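Careers > Current Openings > Showroom and Storage

Showroom Fitting Assistant (Bathroom Furnishings), Ref. 3491

Biltine invites applications for the position of Showroom Fitting Assistant. The successful candidate will join the team that arranges, cleans and maintains the bathroom furnishings held in our indoor display hall. Two posts are available, both beginning in September.

The hall is used to set out bathtubs, sinks and cabinets as they would stand in a home. Pieces are moved often, and the assistant will be expected to leave each setting tidy and complete before the end of the shift.

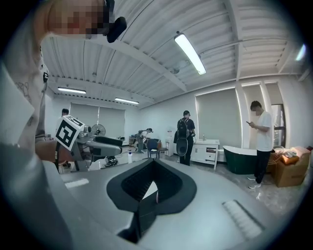

Duties include placing freestanding bathtubs and sink cabinets according to a written floor plan, wiping down rims and faucets, checking that the roller blinds work properly, and keeping the doorways clear. The assistant will also record any chips or scratches in the stock log – a task that calls for patience and legible handwriting.

Applicants must be able to lift and carry as part of a pair. Previous experience in a showroom, warehouse or plumbing supply store is welcome but not required. Training is provided during the first 92 hours of employment, and a one-time allowance of $400 is paid toward work shoes and clothing.

Applications should include a one-page letter and the name of one reference, and should be addressed to Orestis Papadakis, Hall Supervisor. Please quote the reference number above. Interviews will be held on site and will include a short practical exercise.

Last updated: September

Comments

Peadar Keane: Are part-time hours considered for either post?

Biltine Careers: Yes – please state your preferred hours in your letter.

M. R.: Is a driver's license needed?

Biltine Careers: No license is required for this position.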